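Subject: Re: [strata-chat] Switching managers before the October AGM

Hi all,

Someone wrote:

> We're a block of 12 in Celtham and our managing agent (Rellard)
> has stopped answering emails. The committee wants out. Has anyone
> changed over mid-contract, and how bad was the handover?

We did exactly this last year, so here goes! Our building is bigger than yours (30 lots, plus the ground-floor tenancies) and we were with Rellard as well. The first thing I'd do is dig out the signed agreement and read the notice clause yourselves. Ours had rolled over without any of us noticing, and the exit fee came to $2000, which we grumbled about and then paid.

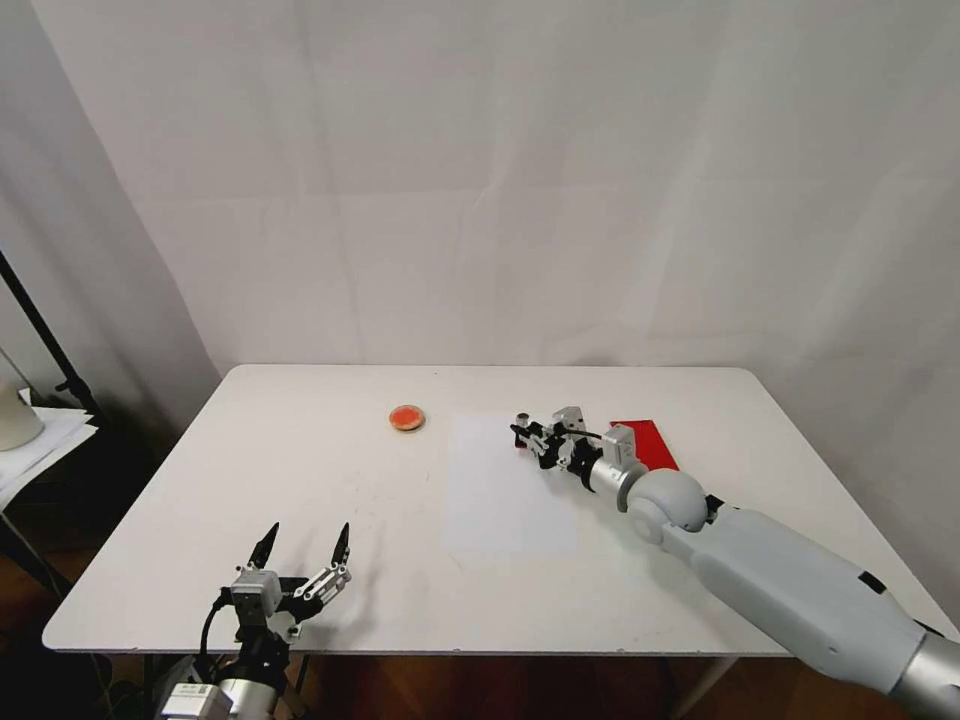 White table, white curtain behind

We got quotes from Vido and Asfaw. Vido were cheaper on paper but charged for every phone call and every letter, and once I'd added up a normal year for us (I sat down with a cuppa and all the old invoices) they were dearer. Asfaw do a flat fee per lot with after-hours calls included. I'm not on commission, I promise – get both quotes and do your own sums.
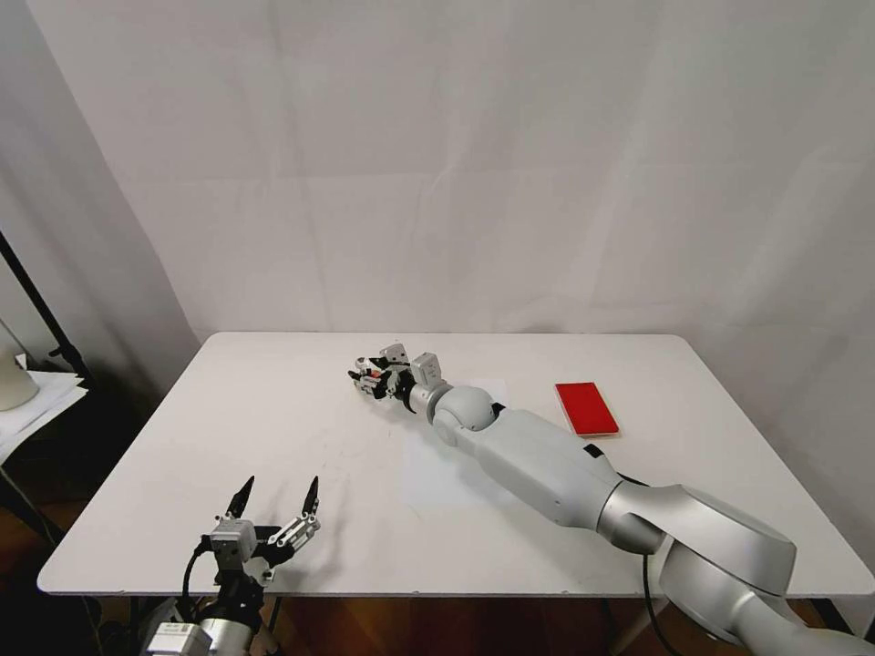 Table and curtain again, arm across from the right

The handover itself was slow. The levy ledger arrived quickly enough, but the keys and fob register took up to 12 weeks, and the plans for the fire panel never did turn up. Ask for all of it in one written list, with the insurance certificate at the top.
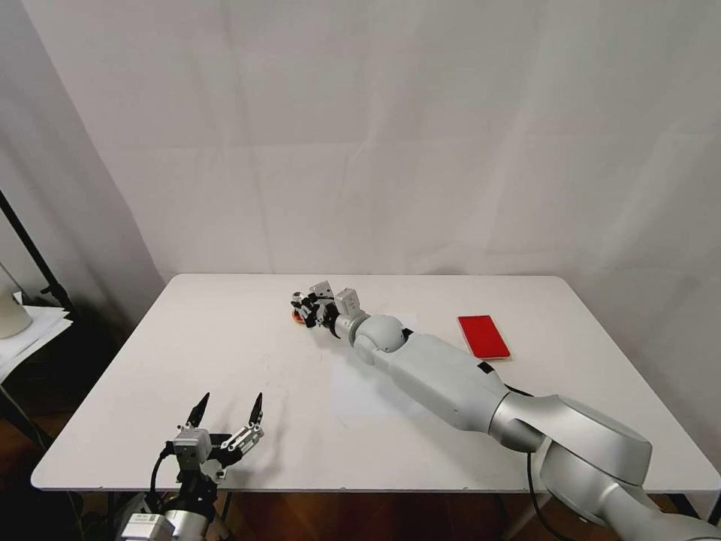
One more thing on the contract, and it's the bit I'd fight for: get the new agent to inspect the common areas before they sign, with a written condition report. Ours was vague and we've been arguing over the meeting room ever since. I'd want it to say whether a white tabletop has scuffs and faint marks on it, like the one just up there, and not simply "table, fair". Same goes for lobby walls, lift doors and the bin room floor.

Happy to send our handover list off-list if you'd like it. It's got 87 lines and a few of them are only about our car stacker, so you'll want to trim it.

Cheers from unit 12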